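Home Blog Notes Projects About

Zaretis note app, one summer in
August, by Parisa Rostami

Quick one before I pack for second year at Trenuvwood. People on my course keep asking if Zaretis is worth paying for, so I'm writing it down once and then I can just send the link.

Short version: yes if you take notes in class on a laptop. No if you draw.

I moved over from Leone at the end of first year. Leone was fine until it wasn't. Search got slow, sync would hang, and I lost most of a discrete math lecture the week before the final. Not going back. Gemma Vitale (my lab partner, she was already on Zaretis) told me to try the student plan and I did it that same night instead of studying. Great timing as usual.

Importing. I had 3,101 notes in Leone, which is embarassing, half of them are one line long and say stuff like "ask about hw". Export to a folder, drag the folder in, leave it alone. Everything came across except checkboxes, which turned into plain brackets. Tags were kept. Attachments kept. Dates all got reset to the day of the import though, so sorting by oldest is useless for me now. There's a setting for that on the import screen, under Advanced. I didn't open Advanced. Open Advanced. 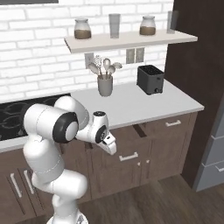 White arm, black cooktop.

Typing in it feels good. Fast to open, no splash screen, cursor is already in a blank note. Code blocks finally have proper highlighting and it doesn't mess with my quotes. Math is typed between dollar signs and shows up as you go. I can keep up with a proof on the board in this, mostly. Couldn't in Leone.

Search is the reason to get it. Type half a word, results are there. It looks inside PDFs too, so lecture slides come up next to my own notes. I found a thing on hash tables from the first week of first year that I'd swear I never wrote.

Stuff I don't like:

The phone app. It's readable but editing is a pain, the keyboard covers the line you're on. I've stopped trying and just use it to look things up on the bus.

Drawing. You get a pen and an eraser and that's your lot. Trees and graphs I still do on paper and take a picture.

Folders only go 4 levels deep. Sounds like plenty. School > year > class > topic and you're done, no room for a subfolder for labs. I ended up dropping the "school" level and moving everything up, which took an evening.

Sharing. Gemma and I tried to keep one shared notebook for the databases project. If we both had the same note open, it made a second copy and put "conflict" in the title. We had so many conflicts. Gave up and split it by section, she did queries and I did schema, then pasted it together at the end. For group work just use Gadis like everyone else, it's ugly but two people can type in it at once.

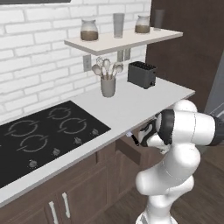

This page was last changed: October 2024

Added since I first posted: the shared notebook thing is a bit better now. You can lock a note while you're in it and the other person sees a little padlock. Still two copies if you forget to lock. I forget to lock.

Also a few of you asked about offline. Works, as long as you opened the notebook once while online. The basement lab has no signal at all and I've had no trouble down there. Changes go up when I get back upstairs.

Battery, someone else asked. No idea, my laptop is old and dies by lunch whatever I run on it.

Price. Student plan is billed yearly and you need your school email. The free plan has a cap on attachments and I hit it fast becuase of slides. If you don't keep slides in there you'd probably be OK on free.

Score: 4 out of 5. Would be higher with a real pen tool. Will do a post on my backup setup next, once midterms are out of the way.

Contact | Copyright Parisa Rostami | Back to top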